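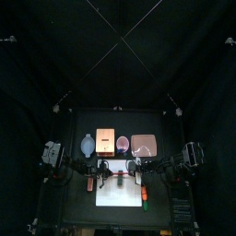 *Two-arm evaluation bench, black fabric enclosure, lighting on the table only.*

## Busano bench: gripper comparison

The Busano bench is available to departments wishing to compare grippers before purchase. Both arms work over a shared table, with test objects set out along the back and a white sheet marking the central work area.

**Grippers held**

- Amer G2, parallel jaw, opening 60 mm
- Saavedra, parallel jaw, long finger

The Jilulness controller drives both arms and records finger position and motor current. A standard comparison consists of 200 grasps per gripper, using the same objects in the same order. Results are supplied as a spreadsheet - video is available on request.

Users may bring their own objects, subject to approval. Clear and glossy items should be declared in advance, as camera settings may need adjustment.

Bookings for April are open. Requests should be addressed to Yiran Bai and should state the gripper required and the preferred start time. Sessions last 2 hours.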